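Plurnavon Clip-On Light and Phone Stand for Short Video

You have a phone, an opinion and a bedroom. Plurnavon adds the fourth thing, a way to prop the phone up that doesn't involve a stack of library books and a prayer.

The Plurnavon is a folding stand with a dimmable light on a short neck, made for people who film themselves talking: comedy sketches, roasts, reaction videos, the annual apology. It holds a phone upright or sideways. Turn the collar at the back until it clicks, and please wait for the click. Most of the phones we have heard about hitting the floor did so in the half second before it.

Light settings
Warm, neutral, cool, and one we named Dhillon after the tester who asked for it. Dhillon is slightly pink and makes everyone look as if they slept. It is the setting people leave on.

The neck bends in any direction and stays there. If you wear glasses, raise the light above your eyebrows and tip it down, or your viewers will spend the whole sketch watching two small glowing bars where your eyes should be.

Doing both voices
Plenty of our customers play their own mother, their own boss and their own ex in the same clip. The base has 4 stops marked on it, so you can swing the phone to the boss's side, say the boss's line, and swing it back to exactly where it was. Changing the hat is up to you.

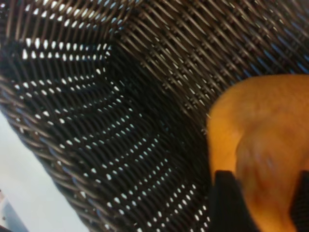 Will it hold a phone in a thick case?
The clamp opens wide enough for most cases, including the rubbery kind with ears. Wallet cases need to have the flap folded behind the phone first, and a ring grip stuck dead center will have to come off.

Sound
There is no microphone. We tried one, and it recorded the neighbors beautifully. A cold shoe on top of the neck takes a small mic of your own, and the cable clips down the back so that it stays out of shot – a thing you will appreciate the first time you gesture.

Power
The light runs from its own battery for around 11 short takes and the arguments between them, or for as long as you like from a USB-C lead. The lead is in the box. The plug is not.

What buyers say
"I did a whole series as my landlord. The stand was the only one of us who kept a straight face." – Jarlath Fahy

"Good light. The instructions are funnier than my channel, and I resent that. My last video got 1,894 views, and I'd like it known that 200 of those were not my aunt." – Kilian Zürcher

In the box
Stand, light, USB-C lead, cloth pouch, instruction sheet

Colors
Black, chalk, and a green called Flerkix that photographs better than it sounds

Returns
Send it back in the pouch if you can still find the pouch. Scratches on the base are fine. Stage makeup on the clamp wipes off with a damp cloth, so give that a go before you post it.

Also from Stuladance: spare clamps, longer necks, and a floor stand for people who film standing up.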